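Workshop > Features > Robotics

Two Grippers, One Bench and a Whole Lot of Dropped Blocks

October 26, 2020

Print this article | E-mail to a friend

I came home from Saltness with two grippers in my backpack and a grin I couldn't get rid of. One was the Winora, the other was the Baler from Ruiz-Ortega, and I'd promised my editor I would run both on the same small arm before saying a word about either.

The Winora went on first. Fourteen screws! I lost one under the radiator and it's still there. Once it was mounted, though, I got going quickly, and the job I picked was as plain as they come: grab a little block off a cloth, carry it over, let go above a tin.
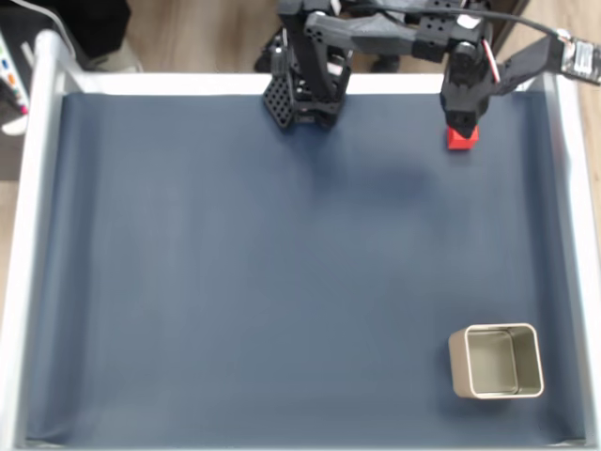
I like cloth for this kind of thing. A bare tabletop lets a sloppy gripper slide along until it bumps into the block, but fabric bunches up and tattles on you. The Winora pinched the cloth more than I expected (my fault at first, I had the height set too low), and after I raised it a hair the grabs got a lot cleaner.

The Baler closes slower and squeezes harder, and I could hear it working from the kitchen. It hung on to everything I gave it, but letting go was another story, with blocks sticking to the pads for a second and then landing wherever they pleased. A wipe with rubbing alcohol helped some.

Then there's price. The Baler kit runs $2,699 with the controller, and I'd have to skip a vacation for that. For my bench I'm keeping the Winora on, at least until January, when I want to try softer pads on both.

Comments

gearhound: Did you try the Baler at lower force? Mine lets go fine at the second setting.

mtnlathe: Fourteen screws is criminal.

Print this article | E-mail to a friend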